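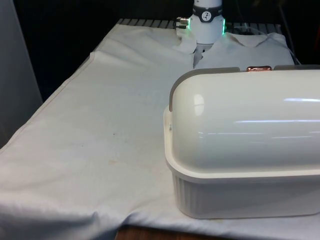 4. Setting up the storage box at the table

The Maltwood box is easiest to fill and clean on a table you can reach from the front and at least one side. Cover the table first. The cover does not have to be new or perfectly flat. A plain white cloth with a few faint stains on it and a long fold toward the middle will do the job, as long as the part under the box is smooth. Let the cloth hang over the front edge of the table so that it stays clear of the lid when you open it.

What you need:

Table cloth or cotton sheet, washed
Two lint-free towels
Mild dish soap and warm water
Cover sheet 476 (packed inside the box)

Setting up

1. Lay the cloth over the table and smooth the center with your hand. Push any slack to one side.

2. Set the box down with the lid closed. Leave clear space behind it for the lid.

3. Release the latch and lift the lid with both hands until it stands upright.

4. Take out cover sheet 476 and the paper insert. Keep the insert if you plan to register the box with Flatura.

5. Wipe the inside of the box and the inside of the lid with a damp towel. Go over the rim twice. Crumbs and packing dust collect there.

6. Dry with the second towel and leave the lid open for 5 minutes before you put anything inside.

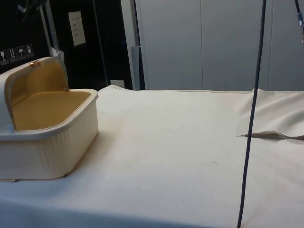 Fig. 4-1. Box on covered table, lid fully open.

Note: The inside of the box is a darker, yellower color than the outside. This is the color of the material and will not wash out.

Caution: Do not lean on the open lid or hang towels over it. The hinge is made to carry the lid only.

Caution: Keep fingers off the rim when you lower the lid.

Folding the cloth for storage

If the cloth will be kept in the box, fold it to fit. A cloth that is too thick will hold the lid up and the latch will not catch.

1. Move the box to a chair or counter.

2. Shake the cloth out and lay it flat again, hem side down.

3. Fold in thirds along the long side, then in half, then in half again. Press the air out at each fold.

4. Place it in the box with the last fold facing up. Small towels go on top - never down the sides, where they catch on the rim.

5. Close the lid and press gently over the latch until it clicks.

If the latch does not click, open the lid and check for fabric on the rim. If the rim is clear, the latch may need replacing. Order part 2097 (latch) or part 537 (latch with hinge pin) from the Tinport parts counter. Boxes sold before November use the Rusu latch, which has a shorter tab. The two are not interchangeable.

Text: Lăcrămioara Cozma. Checked by Traian Bratu.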